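Raltel Two-Arm Bench: Demonstration Visits
Last updated: 27/07/2021
Print this page | E-mail this page

The Raltel bench is a two-arm workcell for sorting and shelving small packaged goods. It can be seen at work in the Ferkton workshop before you place an order. Visits last 60 minutes and are free of charge. Each group is limited to 3 people.

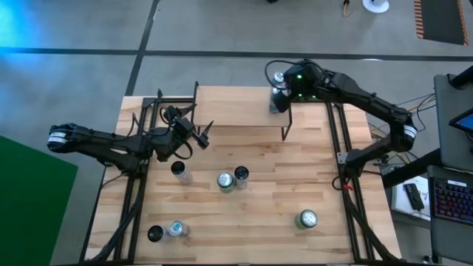 The standard demonstration uses drinks cans. They are easy to get in any town and customers often ask to bring their own. Both arms share one wooden top between black rails, and the raised shelf at the back is the target for placing. The right arm has a can at the corner of that shelf, while the left gripper is open over the table. Cans with different tops and labels are mixed on purpose. Visitors may move them between runs.

Bench height is 80 cm. The bench with both arms weighs 172 kg, so please check your floor and doorways before delivery. Frade grippers are fitted as standard. Ikell fingers can be ordered separately and take a few minutes to change.
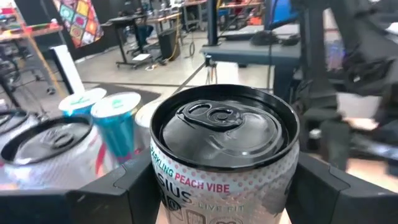

The wrist camera is included in the price. Its picture is used to check the grip before a lift, and operators can follow it during the visit. With a can held upright between the fingers, the pull tab is in view and so is part of the printing, including "LIVE FIT" on the side. Cans lying on their side are also part of the demonstration. If your product is taller or softer than a can, send us a sample in advance.

Visits are by appointment. Closed-toe shoes are required in the workshop. The next open day is planned for May, and no booking is needed for that.

Shares: 3 | Comments: 0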